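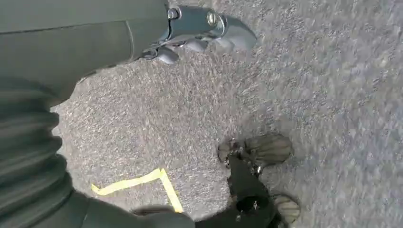 From the Shared Workshop: Bay Notes for January

Good evening, everyone, and thank you for all the kind messages about the arm build. It has grown a good deal since the fall (so has the pile of parts under my desk!), and I promised to tell you how we've been getting on at Tshabalala Hall.

The arm is the Fasurov kit, with the bellows covers fitted over the joints. We went back and forth on those covers for weeks, and I was on the wrong side of it – they do make the wiring harder to reach, but I've come around. The fasteners in the kit number 702, all in one bag, and I would gently suggest that whoever opens it next bring a muffin tin and a free afternoon.
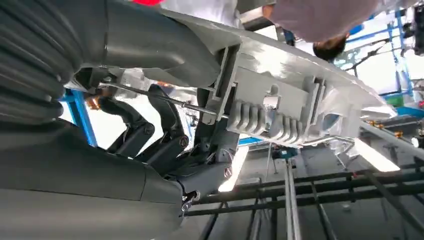
Do I need to know how to program before I join in?
Most of the work is done with a hex key, and we'll happily pair you with somebody who likes the code side.

The big molded parts are what we practice on now. They have ribs and slots all over the underside, lovely for learning where a grip will hold and where it will slide, and they weigh more than I expected when you're the one passing them over.
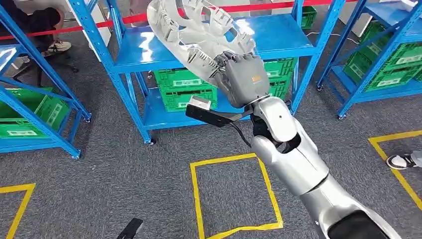
2 min read

A word on the floor, while I have you. The yellow tape outlines mark where things go, so please set your crates back on the blue shelving when you're finished and leave the squares clear. Wellasell has offered us a good price on more green crates, and I've asked for 64, which ought to see us through to summer.

As for the hand, all the fingers now have their own page in the build log, with the bolt sizes written down at last. If you find a mistake in it, write in the margin and I'll fix it on Wednesday.
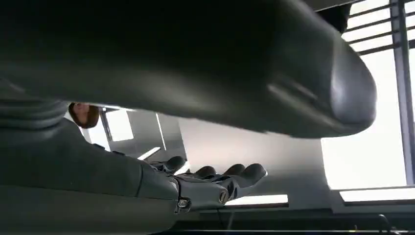 Fingers and forearm up close, with the window behind.

Open bench is Wednesday from 6:30 p.m., and the Cultora sign-up sheet is by the door. Bring a sweater.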